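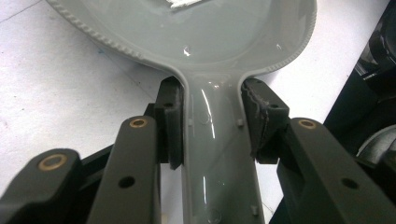 Sasby plastic spoon rest, six months in

Bought in June, used pretty much daily, finally writing it up. Short version: keep it if you cook a lot of sauce, skip it if you want something heavy.

Shape first. One big spoon-shaped piece, wide shallow bowl, handle running off it like a little gutter. The handle is the good bit. Raised sides, slightly dipped down the middle, so the spoon you put down lies along it and stays put. My old ceramic one was a flat saucer with a notch and everything rolled out of the notch. Everything.

Color is light grey, very shiny. Goes with most counters. Shows grease straight away though, you catch the overhead light on it and there's every fingerprint. Matte would have been smarter.

The bowl is shallow but there is a raised lip. Holds what drips off a ladle, no more. Tried it with the big soup ladle, full of dal, set down too fast, over the side it went. My fault mostly. For a wooden spoon or a spatula, fine.

Now the beading. Row of tiny bumps along part of the rim, ropey look. Pretty. Also where the tomato goes to live. A quick wipe with the sponge does the smooth inside in one pass and misses the bumps completely, so every few days I go at it with an old toothbrush. Turmeric is worse. There's a yellow tinge on mine now between a few of the bumps and I've stopped fighting it.

Little molded nubs on the handle too, small rectangles. No clue. Thought they were for hanging, they don't hang on anything I own. They don't bother the spoon and they don't bother me. Rinse well there, flour paste sets in the corners.

Weight: barely any. If you drop a heavy metal spoon in from a hieght the whole thing scoots. I put a folded damp cloth under it when I'm doing a long stir. Bit of a faff but it works.

Heat. I keep it off the burner side, plastic is plastic. Spoons straight out of a simmering pot have left no marks. Havent tried sugar work and won't.

Dishwasher: top rack, 14 cycles or so I'd guess before I went back to doing it by hand, no warping, gloss a touch duller in the bowl.

Paid 5 dollars at Murkside. At that price yes. At twice that, get the Andum steel one and put up with the clatter.

Yến Đỗ

Last updated December 2, 2022

Comments

prosser_kitchen: Baking soda paste on the yellow, leave it overnight. Took most of it off mine.

mel888: Mine slides too. Two dots of that museum putty stuff underneath, sorted.

Carla T.: does it fit two spoons side by side?

Yến Đỗ: Two in the bowl yes, only one handle fits the channel. The other one sort of leans.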